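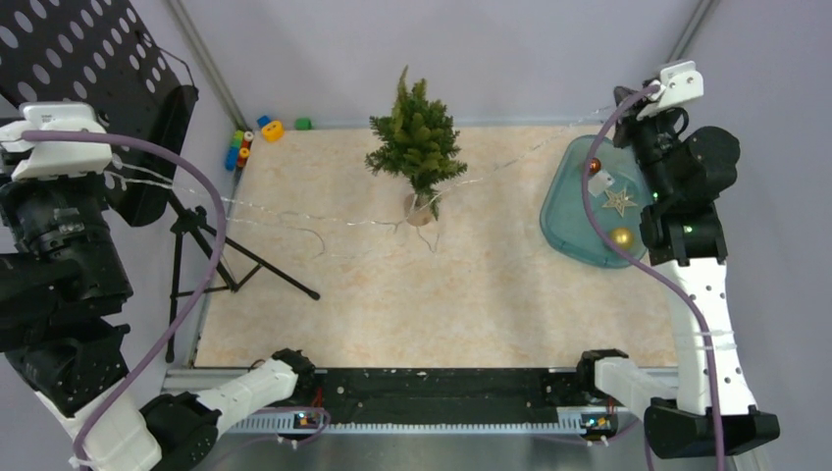 Kragh Two-Arm Tabletop Station
For small workshops, teaching rooms and anyone who has outgrown a single arm

Welcome, and thank you for stopping by this page. We know that most people who land here have been reading about two-arm stations for weeks and are by now thoroughly tired of it, so we've tried to put the things you'll want for your budget in one place, with the prices in plain sight and the extras kept apart from the things you can't do without.

The Kragh is a pair of arms that work from the two sides of one table. The reason people come to us for a pair is nearly always the same: they have a job with something long or floppy in it. Wire, ribbon, cord, a strand of garland going around a little Christmas tree. One arm can pick up an end perfectly well, but then the rest of the strand lies on the tabletop and goes where it likes. With two, you can hold the strand between the arms and bring it in past the trunk, and you can still leave a tray of ball ornaments within reach for afterward.

What it costs

Kragh station, two arms with grippers, mounting beam and control boards: $1,959
Kragh station, refurbished by our Clorham shop: $1,684
Spare cable set, one for each arm: $22

Shipping is figured at checkout. The table isn't included, and we'd really rather you picked your own, since you know your room and we don't. Pick a flat, steady one with a pale, plain top if you can, because small shiny things are easier to find on it (for you as well as for the cameras, if you use them).

If you're writing a grant request or asking a department head for money, a lot of our customers simply put down $2,000 and find that the station and the spare cables fit under it. Do remember to leave something for shipping and for the table if you need one!

New or refurbished?

We get this question more than any other, and Erasto Odera, who looks after the refurbished stations in Clorham, will happily talk about it for as long as you let him. The short version is that refurbished stations have new grippers and new cables, and the joints have all been run and checked. The covers and the beam may have scuffs. If the station is going to be used by students, or by grown-ups who drag tools across it, you'll have scuffs of your own by March anyway, and the savings will buy you a nice heap of practice materials.

New stations make more sense if you plan to run all day, or if your purchasing office has rules about used equipment. Plenty of them do, so please ask before you fall in love with the lower price.

Planning the space

Measure the table, of course, but please measure the air around it too. The elbows swing out farther than people expect, and we've had more than one customer call us from a closet. You'll want room to stand at the front, where the beam and the boards are, and a way to get to the back without reaching over a powered arm.

Cables deserve a little thought. They need enough slack for the arm to stretch all the way out, and that same slack has to go somewhere when the arm folds back in. Move each arm slowly through its whole reach before you set out any work, and watch what the cable does over the tabletop. If it sweeps across the place where you meant to put your parts tray, move the tray or re-route the cable.

Overhead lights, tripods and stands are up to you. Do try them with the arms at full height before you tighten everything down.

What to set aside for materials

People budget for the machine and forget the stuff it handles. Soft and stringy things wear out with practice, and ornaments get dropped. Buy more garland than you think you'll use, and buy it all at once so it matches, because a stiffer strand behaves quite differently from a limp one and you'll be starting over with your settings. Shallow trays with a raised rim are worth having, and they cost next to nothing at any kitchen store. Toy blocks are good for the first days, when all anyone wants to do is pick something up and put it down again.

Ordering

New stations ship from Ollstead and refurbished ones from Clorham. We don't keep a waiting list for refurbished stations, so if the page lets you add one to your cart, we have one on the shelf. Schools may pay by purchase order. Send it to the Ollstead office with a contact name and the hours when someone can receive a delivery, as the box takes two people to carry.

Prices on this page were last checked on Friday, December 4, 2020.

Related pages: Prurnton single arm, spare grippers, returns and repairs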